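Forsyth selling its stake in the Jalleck grid company?

Forum: Utilities and Infrastructure Shares

wosterman
7 November 2025
Anyone else holding Forsyth read the piece this morning? It says they have hired advisers to sell 29 percent of Jalleck Networks, with first bids due in February. The company's own statement only says it "reviews its holdings from time to time." Shares were up a bit at the open and then gave most of it back.

My view is that they need the cash for the Ilthorpe plant and this is the easiest thing they own to sell. Pension funds like regulated power lines. The return is set years ahead and there isn't much that can go wrong.

pylon_dave
I wouldn't call it the easiest thing to sell. Any buyer over 10 percent needs approval from the regulator, and the last one took most of a year. If Forsyth wants money in the door by summer they are already behind.

Also, Jalleck pays the dividend. Take away a chunk of that income and what is left is two old gas plants and a building site.

wosterman
They would still own more than half of it after the sale, so they keep control and most of the income. I don't see the dividend being cut over this.

cfuchs
I worked on the network side at Jalleck until I retired, so take this as one person's opinion. The lines are in decent shape but the substations on the Woster side are not. There are 4,000 people on the payroll and a lot of them are close to leaving. Whoever buys in is going to be asked to put more money in within a few years, and I hope the price reflects that.
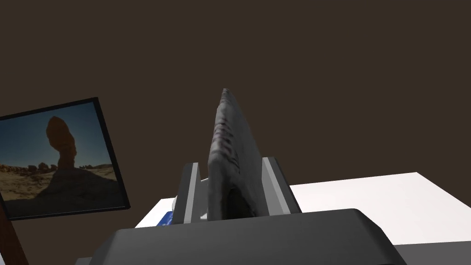

The other thing is the union agreement. It has a clause on change of ownership, and I remember Gianni Fontana bringing it up at every meeting when he ran the staff council. I don't know if a minority sale would trigger it. I would want to know before I put in a bid.

Carola

pylon_dave
Thanks Carola, that is useful. I had forgotten about the ownership clause.

meterreader
The clause only applies if control changes, and it doesn't here. It is in the notes to the annual report if anyone wants to look it up.

cfuchs
The version I had said "control or material influence." It may have been changed since.

meterreader
Fair enough. I was going by last year's report and that only says control. I'll read it again tonight.

tallgrass
Still don't understand why they are building Ilthorpe at all. It was late before they poured anything, and the partner they keep talking about has never signed. Selling a good asset to pay for a bad one is how you end up with no good assets.

wosterman
The partner is supposed to take 400 million of the cost. If that gets signed, the plant looks a lot better – and they may not need to sell as much of Jalleck.

tallgrass
That has been "supposed to" for two years. I sold half of mine in the spring and I'm not buying back on this.

pylon_dave
Does anyone know if the debt at Jalleck stays on Forsyth's books after the sale? I assume yes if they keep control.

meterreader
Yes, all of it. It would be reported in full with a minority interest shown separately.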